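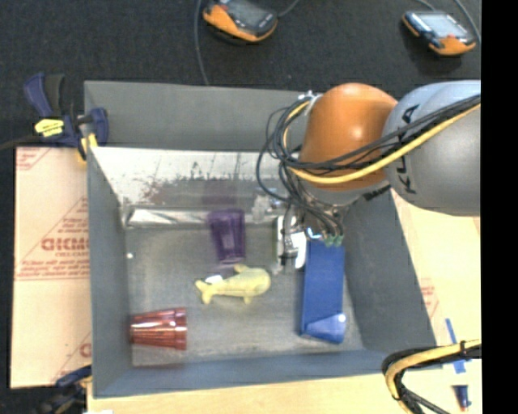

Bin Picking, Station 2

Posted Monday, February 26, 2024

Widmer is our project for teaching an arm to empty a bin of mixed household items. We are recording grasps on Station 2, one attempt at a time, and saving the arm position, the gripper state and the result for each one. The learning code is called Clanon. It trains on whatever we collect during the day.

A session is 90 attempts. After each session the operator tips the bin out, swaps part of the set and starts again. Items are put back by hand with no set order, and they may lie on their sides or against a wall. Our goal for this station is 400 sessions by the end of August. We have finished 101.

On the current set:

Translucent cups, lying down. See-through material is the main reason we are collecting more data. The earlier model from the Nedisa bin had mostly solid items to learn from.

Whale toy, pale yellow. It goes in as the easy item, with fins and a tail that give the gripper more than one place to hold.

Long blue box. We log which end the grasp was closest to, and whether the box was parallel to a wall at the start.

Clear and shiny wrapped items. These stay in the set even when the pick rate is poor. Failed attempts are labeled and kept.

The clamps at the bin stay on for every session. If the bin shifts, the operator stops and runs the Wuvard calibration again before recording.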